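Search this guide
Enter keyword
Go

Section 4: Setting up the desk lamp and clamp

This section covers fitting the Lindqvist task lamp to a table or desk, connecting the power supply, balancing the arm and setting the timer. Read Section 2 (Electrical safety) before you start. If you bought the floor-standing version, go to Section 5.

The lamp is supplied with either the edge clamp or the screw-down base. The box label says which one you have. Both take the same arm, and you can change from one to the other later without removing the lamp head.

4.1 What you need

From the carton:

– lamp arm with head attached
– edge clamp or screw-down base
– power supply and lead
– hex key, taped to the inside of the lid
– two felt pads
– spare tension washer, in the paper envelope

From your own toolbox:

– Phillips screwdriver (screw-down base only)
– drill with a pilot bit suited to your benchtop (screw-down base only)
– pencil
– soft cloth

Keep the carton until the lamp is working. Returns to the Malthorpe service counter have to be packed in the original foam, and the head will not travel safely in anything else.

4.2 Choosing a position

Put the lamp on the side opposite your writing hand. If you are right-handed, it goes on the left. This keeps the shadow of your hand off the page. People who share a desk usually find the back centre is the best compromise, although the head then has to sit higher to clear a monitor.

Check the following before you mark or clamp anything:

1. The tabletop is between 2 and 6 cm thick at the edge. The clamp will not close on anything thinner and will not open for anything thicker.
2. There is no drawer runner, cable tray or rail directly under the edge where the clamp foot will sit.
3. The power point can be reached without stretching the lead across a walkway.
4. The arm can swing through its full arc without hitting a shelf, a window or a curtain.

CAUTION: Do not clamp the lamp to a glass top. Even toughened glass can fail under a point load at the edge.

NOTE: Honeycomb-core tabletops feel solid but crush easily. Put a flat offcut of timber between the clamp foot and the underside of the desk.

4.3 Fitting the edge clamp

1. Peel the backing off the felt pads. Stick one to the upper jaw and one to the foot.
2. Wind the foot down until the gap is wider than the tabletop.
3. Slide the clamp on until the back of the jaw touches the edge of the desk.
4. Wind the foot up by hand until it stops.
5. Give it one further half turn with the hex key. Do not go past this.
6. Push the clamp sideways. It should not move. If it does, take it off, wipe the surfaces with a dry cloth and start again.

The felt compresses during the first week. Check the clamp once more after that and take up any slack.

4.4 Fitting the screw-down base

The base leaves permanent holes. If you rent your furniture, or your workplace owns it, ask first.

1. Place the base where you want it and trace around it in pencil.
2. Mark the four screw holes through the base.
3. Lift the base away and drill the pilot holes. Wrap a piece of tape around the bit as a depth marker so you do not go through the top.
4. Blow out the dust and wipe the area.
5. Line the base up with the pencil outline and start all four screws before tightening any of them.
6. Tighten in a diagonal pattern.

On laminated boards, drill slowly and put masking tape over the marks first to stop the surface chipping.

4.5 Mounting the arm

CAUTION: The arm is sprung. Leave the red transport strap on until step 4. If the strap has already come off, hold both sections together as you lift the arm from the carton and keep your face clear of it.

1. Check that the power supply is not connected.
2. Hold the arm upright and lower the spigot into the socket in the clamp or base.
3. Turn the arm gently until you feel the spigot drop the last few millimetres.
4. Hold the upper section with one hand, undo the strap with the other and let the arm rise slowly.
5. Tighten the collar screw until the arm turns with light resistance.

The collar screw controls swing only. It has no effect on how well the arm holds its height. For that, see 4.6.

4.6 Balancing the arm

A balanced arm stays where you leave it. The factory setting suits the standard head. You will need to adjust it if you have fitted the Sostden wide shade, which is heavier.

1. Set the upper section level.
2. Let go. Watch whether the head rises or drops.
3. If it drops, turn the tension knob at the elbow clockwise by a quarter turn.
4. If it rises, turn the knob anticlockwise by a quarter turn.
5. Repeat until the head holds at the level position, then test it again at its highest and lowest points.

If the knob reaches its stop and the head still drops, fit the spare tension washer. Instructions are printed on the envelope. Radek Kollár in the service team has also written a longer sheet on worn elbow joints, available on request from the counter – ask for sheet 28.

4.7 Connecting the power supply

1. Press the lead into the clips along the underside of the arm, starting at the head and working down.
2. Leave a loose loop at the elbow. Bend and straighten the arm fully to check that the lead does not pull tight or get pinched.
3. Leave a second loop at the collar so that the arm can swing.
4. Push the small plug into the socket on the power supply until it clicks.
5. Plug the power supply into the wall and switch on at the power point.

CAUTION: Use only the power supply that came with the lamp. Other supplies may have the same plug and a different voltage.

NOTE: The power supply gets warm in normal use. Do not cover it or bundle the spare lead around it.

4.8 Brightness and colour

Touch the front of the head once for on and once again for off. Hold your finger on it to change the brightness. The lamp dims first, then brightens, and stops when you let go.

The slide switch behind the head sets the colour of the light. The two positions are Day and Evening. Day is better for drawing, sewing and matching paint or thread. Evening is warmer and easier on the eyes for reading.

The lamp remembers the last brightness for each position, including after a power cut.

4.9 Setting the timer

The timer turns the lamp off if it has been left on.

1. With the lamp on, press and hold the T button until the head blinks.
2. Press T once for each half hour you want.
3. Wait. The head blinks once for each half hour to confirm.

To cancel the timer, hold T until the head blinks twice. The timer is off when the lamp leaves the factory.

4.10 Placing the lamp for different work

Reading and writing: head at forearm height above the page, tilted slightly away from you.

Computer work: head high and behind the screen line, pointed at the desk. If you see the light reflected in the screen, lower the head before you dim it.

Model making and fine repairs: head low and to the side. Low light from one side picks out edges and scratches. A plain, pale work surface helps, and a patterned one makes small parts hard to find.

Photographing small items: set the colour to Day, turn off the room lights and use two lamps if you have them, one on each side.

4.11 If something is not right

Lamp does not come on: check the power point, then the small plug. If the lead was pulled tight at the elbow, unclip it and look for damage. Do not use the lamp with a damaged lead.

Light flickers when dimmed: plug the lamp directly into the wall without a power board. If it still flickers, contact service.

Arm squeaks: put one drop of light machine oil on the elbow pin and wipe off the excess. Do not use cooking oil or a spray.

Touch control is slow: clean the head with a dry cloth. Hand cream and dust are the usual causes.

Clamp has marked the desk: the felt pad has slipped or is missing. Replacement pads are sold in packets of 27 from the Murnatstead shop.

Changes to this section were checked by Temitope Ezeani in May. The wiring diagram has moved to Section 9.

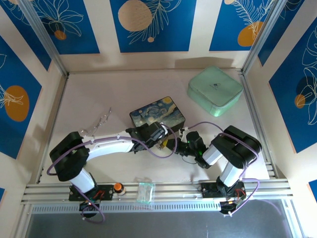
Fig. 4: A pale tabletop against patterned walls.

Contact service | © Lindqvist Lighting, Malthorpe | Back to top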